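The Case for the Coat on the Couch
By Subira Laizer

I own a coat rack. It has five hooks and it stands by the front door, where a coat rack should stand. On most days it holds one umbrella and a tote bag from the Stenby farmers market. The coats are on the couch.

For years I took this as a failing. My mother hung up her coat before she put down her keys, and she expected the same of us. A coat on a chair meant you were leaving again soon. A coat on a bed meant you had company. A coat on the couch meant you had been raised by someone else. I carried those rules through three apartments in Wolness and into the house I live in now, and I have broken the last one nearly every evening of my adult life.

I have come around to the view that the couch is a perfectly good place for a coat, within limits, and that the people who sell us storage have talked us into feeling bad about it.

Look at what a coat is for. You wear it out and you wear it back, and between those two trips it needs to be somewhere you can find it. A closet is fine for a coat you wear to weddings. It is a poor place for the one you grab when the bus is coming. I keep my winter parka in the hall closet from April on and I never think about it, and that is what closets do well. The rain jacket is different. In June it might go out twice before lunch.

A yellow one helps. I will not pretend a black wool coat disappears as nicely into a room, but it does disappear, and then you sit on it. Nobody sits on bright yellow by mistake.

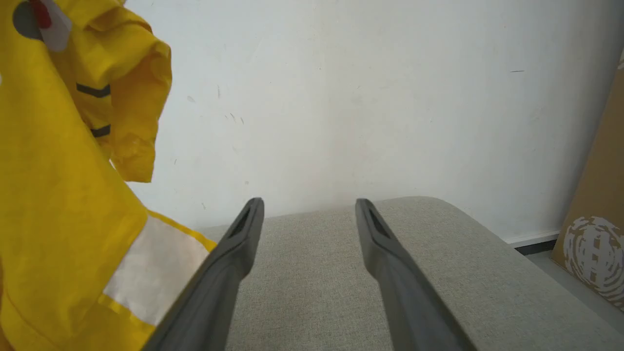
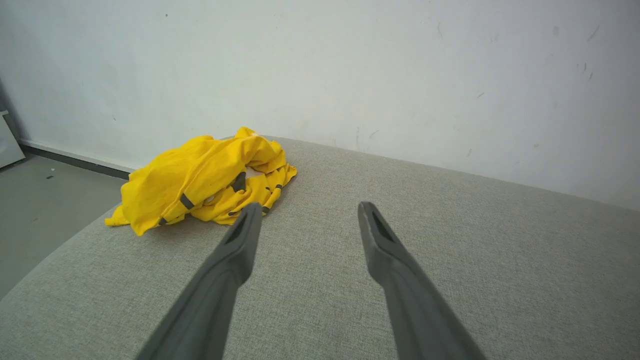

Yellow on light gray.
The Bomine Household Review, Issue 364

A gray couch is half the argument, I think. People buy gray upholstery so that it will go with everything, and then they are upset when something is put on it. Mine was 500 dollars at the Chege warehouse and it has held coats, library books, folded towels waiting to go upstairs and one very large squash. The fabric is no worse for it. The arms are worn where people lean, and I can't blame a jacket for that.

There are limits, as I said. A wet coat goes in the bathroom, over the tub, until it stops dripping. I don't bend on that one. Cushions take a long time to dry and they smell while they do it. A muddy coat goes on the back step. And if guests are coming, the couch belongs to them, so whatever is on it moves.

The other limit is number. One coat is a coat. Two is a household. At three you have a pile, and the one you want will be at the bottom with a sleeve inside out. When ours gets to three, everybody takes one away, and the rack gets some use for an evening.

I have a friend who spent close to a month planning a mudroom – cubbies, a bench, a tray for the boots. It is a handsome room. Her kids walk through it and drop their jackets on the couch. She has asked me what she did wrong and I told her nothing, except that she put the cubbies where she wanted the coats to be and the kids put the coats where they stop walking.

So I would say watch your own house for a week before you buy anything with hooks. See where the jacket lands. If it lands on the arm of the couch every time, you might put a basket there, or a single peg on the wall behind it. Or leave it alone. I did, and I still leave the house in the right coat.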